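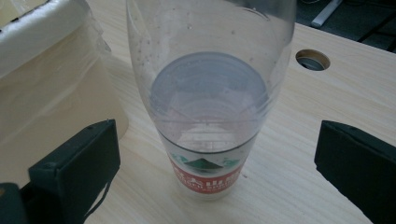 *A water bottle on a desk at the Plorkevum building, Wednesday.*

**Desks to be clear by six, says memo; bottles feel singled out**

27 Jun 2018 – Staff on the second floor of the Plorkevum building have been told to take their water bottles home, recycle them or drink faster. A clear-desk rule comes into force in August, and a two-page memo that went out this week names plastic bottles as the main offender, ahead of mugs, phone chargers and a category listed only as "fruit."

The memo is the work of office manager Miklós Bozsik, who walked the floor after hours one evening last week and came back with a total of 451 bottles. The floor has 10 rows of desks. Bozsik said he went around twice, hoping he had made a mistake the first time.

"People buy one, drink most of it, and then it just lives there," he said. "I found one with a best-by date older than my contract."

Under the new rule, anything left on a desk after 6 p.m. goes into a crate by the elevators, where it can be claimed until Friday. Framed photos are exempt. Plants are exempt if alive, and Bozsik will be the judge of that. 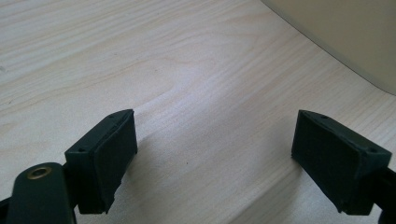 The desktops themselves are part of the argument. Cenetti, the firm that cleans the building, has been asking since spring for surfaces it can wipe without first moving somebody's lunch, and the pale wood grain shows every speck and smudge. The two accounting teams, Ezzat and Zuster (named after their first managers, both long gone), have offered to go first. Each seems confident that the other will fail by Tuesday.

Not everyone is on board. A petition taped up in the second-floor kitchen asks for one bottle per person to be allowed overnight, cap on. It had 13 signatures by lunchtime, one of them in the same handwriting as the petition.

Bozsik said he would read it once it came off the wall, which has a clear-surface rule of its own.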